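Bronow Drink Dispenser, Stainless Steel

For hotels, halls, cafes and big family breakfasts
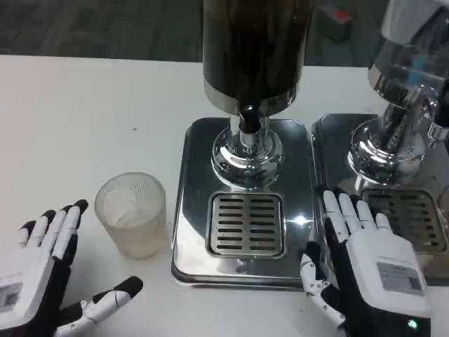
We've been selling the Bronow for 7 years and I still get a bit excited when a fresh carton comes in. It's such a good-looking way to put out iced coffee, cold tea or juice, and guests can help themselves while you get on with the toast!

You get a tall cylindrical container, a shiny tap and a square base plate with its own slotted drip tray. The base is compact, so you can line up two or three along a buffet and still have room for cups. Polished metal does show fingerprints (mine always has a few by nine in the morning), but a soft dry cloth brings the shine straight back.

Capacity: 7 litres
Tap clearance: 12 cm
Warranty: 12 months
Cold drinks only, please. Hand wash the container and rinse the tap after every use, especially with pulpy juice.

Spare taps and seals are kept on the shelf at our Neagu store. Hiring for a wedding or a club day? Ask us early, as September fills up fast.

Comments

Darius Manole: Bought two for our breakfast room, 17 guests most mornings. Lovely smooth tap. Wish the lid was a different colour for decaf.

Tess: Does the drip tray lift out for washing?

Onemo Catering: Ours does, Tess. Goes in the sink with everything else.

Contact us | © Clorkano Catering Supplies | Back to top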